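People keep emailing me the same stuff about crabbing off the Jultwood pier, so I've put my answers in one spot. I'm Kenna Rankin, I've been dropping pots here since I was a kid, and I will talk about crabs with anyone!

**Do I need a license?**

Yes, if you're 16 or older. I get mine at the bait counter at Solís, and they open at 5 a.m. on Thursday, so you can grab one and still catch the early tide.

**When's the best time to go?**

November, hands down. The crabs are full and heavy by then and the summer crowd has gone home. I like the last hour before high water (bring gloves, the railing gets freezing).

**What bait do you use?**

Chicken necks. I've tried fish heads, squid, even a can of cat food with holes poked in it, and I always go back to chicken. 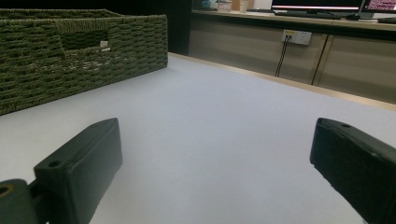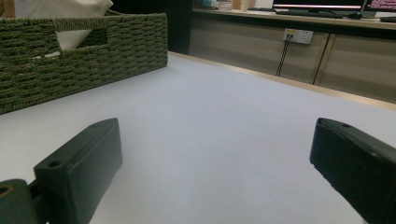 **How do I know if a crab is big enough to keep?**

Measure straight across the back, in front of the points. The points don't count! If it's close, I toss it back. Females go back too, whatever their size.

**What's the most anyone has caught?**

The pier club's logbook says 2568 crabs for all of last season, everybody's pots together. The year before it was up to 4000, depending on whose handwriting you trust.

**Can I crab from the Zustholm side?**

You can, but the current rips through there and I've lost two pots to it. If you go anyway, use a heavier pot and way more line than you think you need.

**How long can I keep them alive?**

I do a cooler with a damp towel and ice packs, lid cracked open, and cook them that same evening. Don't put them in a bucket of tap water, it kills them.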